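# The Seventh Stair

Arturo Sanna told his son that the staircase was fitted with sensors. The boy was five at the time. He had been caught on the landing with a jar of honey, and he wanted to know how he had been detected.

The true answer was that the seventh stair creaked. It creaked under any load above that of the cat, and the sound carried along the joist to the wall behind Arturo's pillow. He didn't say so. He worked as a lift inspector for Skollell, and he knew enough about load measurement to make the lie hold.

"Each tread reports your weight," he said. "If you're carrying something, it reports that as well."

"What if I jump over one?"

"Then it reports a missing step, and that's worse."

The boy considered this and went back to bed. The honey was returned to its shelf.
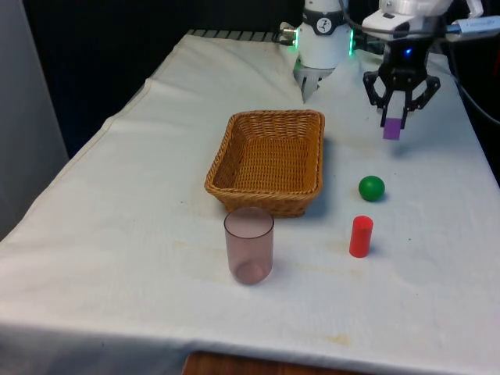
*The basket on its white cloth.*

For two years the system gave good results. Night movements between floors fell to those needed for the bathroom. The boy descended at an even speed with his palms turned outward, to show that he wasn't carrying anything. Visitors sometimes remarked on it.

Vittoria Parisi, who was the boy's mother and had kept her own name, disapproved on principle but used the stairs when it suited her. On one occasion she obtained a full confession concerning a bath plug by saying only that she'd had a look at the readings.

"You realise he'll find out," she said.

"At ten or so, I'd have thought."

"And then?"

Arturo said that by then the habit would be established and the cause could be withdrawn. Vittoria said that was how one talked about scaffolding.

The difficulty arose in April. They had been in the house in Drodden for nine years, and the seventh stair had grown worse. It now made two sounds, one on loading and one on release, and the second was loud enough to wake Vittoria. She asked for it to be repaired. Arturo put it off for a fortnight, then ran out of reasons he was willing to say aloud.

He did the work on a Saturday while the boy was at a swimming lesson. Access was from the cupboard below. The wedge under the tread had shrunk and could be turned by hand. He cut a new one, glued it, and put two screws through the riser. He tested the tread at the centre and at both ends, and with a 16 kilogram bag of cat litter on his shoulder. It was silent. He swept out the cupboard and told Vittoria it was done.

He didn't tell the boy, there being nothing he could have told him. 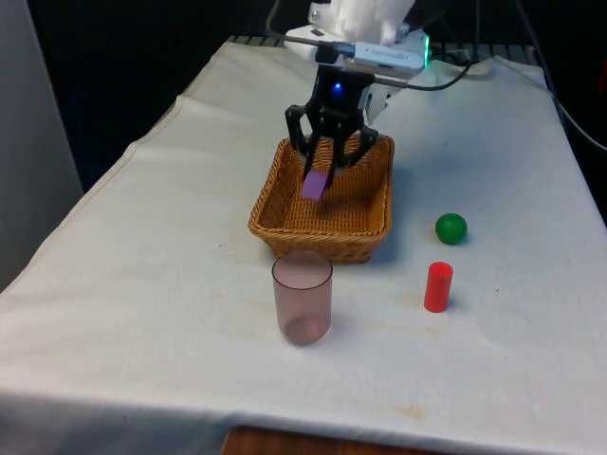
*Purple block, just above the basket.*

That night Arturo lay awake and listened. He heard the boiler, and later the cat. At breakfast the honey was at the level he remembered, although he had to admit he hadn't marked it.

On the second night he marked it, with a pencil, on the edge of the label.

On the third night he sat in the dark on the landing chair for 90 minutes. Vittoria came out and asked what he was doing. He said he was checking the repair.

"Is it quiet?"

"Completely."

"Then come to bed," she said.

On the fourth evening, the boy came down for a glass of water. He stopped on the seventh stair, stepped back up to the eighth, and stepped down again. He shifted his weight from heel to toe. Then he crouched and put his ear against the wood.

"Dad," he said. "The sensor's gone."

Arturo was in the hall with the recycling. He asked which sensor.

"The one that squeaks. There was only ever the one."

"How long have you known that?"

The boy thought about it. He said he had known since the Christmas before last. He had tried all the stairs in turn, going up and coming down, and written the results in the back of his spelling book. Seven squeaked in the middle but not against the wall. If he kept to the wall and held the rail, he could get down without any noise, and he had done so 33 times.

"To do what?"

"Mostly just to sit in the kitchen," the boy said. "I had honey the first few times. I've gone off it."

Arturo put the recycling down. He asked about the palms.

"You seemed to like it."
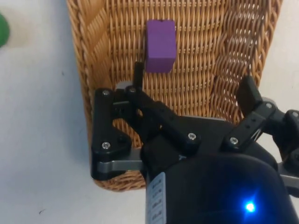
*The block inside the basket.*

Vittoria was informed after the boy was asleep. She laughed for some time, then asked to see the spelling book. It was on the shelf under his bed. The entries began neatly and became shorter, and towards the end there were only ticks. In the margin beside stair seven he had written *Dad's one – do not break*.

"You'll have to put it back," she said.

Arturo said that the wedge was glued.

"You've got a chisel."

He went down on Sunday with the chisel and a torch. It took most of the morning. The boy sat outside the cupboard and passed him things, and when the old wedge was in he went up and stood on the tread, in the middle, and waited for his father to say that he'd heard it.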